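We use cookies to remember your reading settings. Accept - Manage preferences

Chore automation

Chore automation is the use of machines to carry out household and light shop-floor work that people would otherwise do by hand. The term covers single-purpose appliances, such as dishwashers and robot vacuums, and general-purpose arms that can be given more than one job. Appliances of the first kind have been sold for decades. Arms of the second kind can do some chores under favorable conditions, and as of this writing none is in common use in private homes.

The usual test for a general-purpose arm is a short task that a person would finish without thinking, such as picking up a utensil and putting it where it belongs. Many of these tests are first run in simulation, where a kitchen can be reset at no cost and a dropped cup does not break.

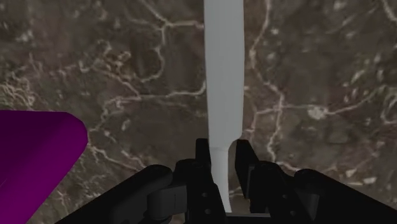 GRASPING AND HOLDING

A chore usually begins with a grasp. Two-fingered grippers are common in this work, and long thin objects are among the harder things for them to hold well. A handle pinched at its narrow end can turn between the fingers when the other end touches something. People correct for this by feel. Most grippers have little or no sense of touch, so the correction has to come from cameras or from the measured load on the joints.

The Bolger trials, run by Maxine Ruawai, compared grasps on kitchen utensils over 1379 attempts. Ruawai separated the results into picking up, carrying and placing. Picking up was the most reliable stage. Placing was the least reliable, mainly where the utensil had to go into a container or a drawer slot. Flat objects lying on a hard counter caused a further problem, as the fingertips need to get underneath an edge or close on both sides of it.

Clearing a counter

Counter clearing is often used as a benchmark because it combines several skills. The machine has to tell objects apart, decide which ones to move, and avoid knocking over the rest. Trudy Lockyer's Trerorgate task set contains 31 counter layouts, each with a mix of food, tableware and cleaning items. A layout is marked complete only if every item ends up in its assigned place and nothing has fallen.
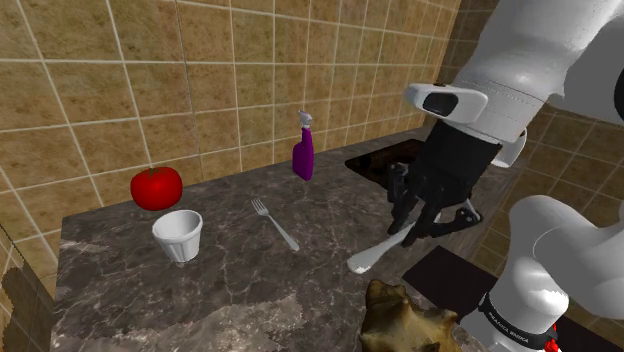

Mixed layouts are harder than they look, as each kind of object calls for a different approach. A soft fruit needs a light grip and a plate needs a firm one. Height matters too. With a spoon in the gripper and a purple spray bottle standing at the back of the counter, an arm has to plan for the length of the spoon as well as its own. A fork lying flat on the marble leaves very little for the fingers to close on, while a fluted white cup offers a rim and sides that widen toward the top. Patterned stone adds to the difficulty for some vision systems, which may take a vein in the surface for the edge of an object.

Shop-floor work

Small workshops have had more success than homes. The parts are known in advance, the lighting does not change, and a bench can be laid out to suit the machine. At Stisel, a maker of cabinet fittings, an arm sorts hinges into trays at 600 pieces per shift. A worker refills the feed bin and clears jams. Sweeping up, wiping down the bench and putting tools away are still done by hand, and these are the jobs on the floor that most resemble housework.

Speed and supervision

Speed is a common complaint. In a home trial run by Adeck, the arm took 2 minutes to put away one serving spoon - a job the householder did in a few seconds. The arm also stopped and waited for help when a drawer was not fully open. Supporters answer that a slow machine is still useful if it can be left alone overnight. Critics reply that being left alone is exactly what present machines cannot manage, particularly near water, glass or pets.

Results from simulation should be read with care. Friction, bent handles and wet surfaces are difficult to model, and a method that works in a simulated kitchen often needs more training before it works in a real one.

See also: Dishwasher; Gripper; Robot vacuum; Service robot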